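Do Loaded Dice Show Up in Small Samples?
Intro Statistics, final project report
Olaia Urquijo

Why this topic

My family plays a board game called Zosdale every summer and there is always a fight over whether the dice are fair. So the question was simple: how many rolls do you need before you can say a die is off? Turns out the textbook has a test for it (chi-square, chapter 6).

What I did

Three dice, all six-sided. Rolled each one 1680 times over May, mostly late at night. Wrote the results in a notebook first, then typed them in to Prorel, which is the stats program on the library computers. Any roll that went off the table got thrown out and done again. 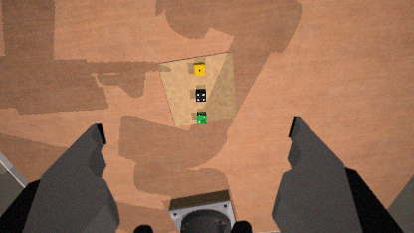
Expected count for each face is 1680 divided by 6, so 280. The chi-square test adds up how far each face is from that. With five degrees of freedom the cutoff at the 5 percent level is 11.07. Bigger than that and you start to get suspicious.

First try was a mess. I did only 64 rolls on the first die and got way too many fives, and almost wrote the whole report on that. Kept going and the fives evened out. That first batch is not in the final numbers - I started over from zero.

Results

Die A: 4.2, fine.
Die B: 7.9, fine.
Die C: 12.6, over the line.

Die C had too many ones. Not a huge amount, you would never notice it in a normal game. Also I tested three dice, and if you test enough fair dice one of them will fail sooner or later, so I dont want to call it loaded.

Problems

Rolling by hand gets lazy. After an hour my throws were shorter and I think some dice barely turned over. A cup would of helped. Copying from the notebook was another weak spot, found two pages I had entered twice and had to fix them. 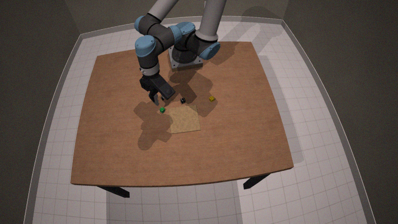
What I would do next

Take Die C to 3000 rolls, use a cup, have somebody else write down the numbers. Maybe get a second set from Prieto, the game store by school, and compare. My cousin still says the Zosdale dice are rigged - those I have not tested yet.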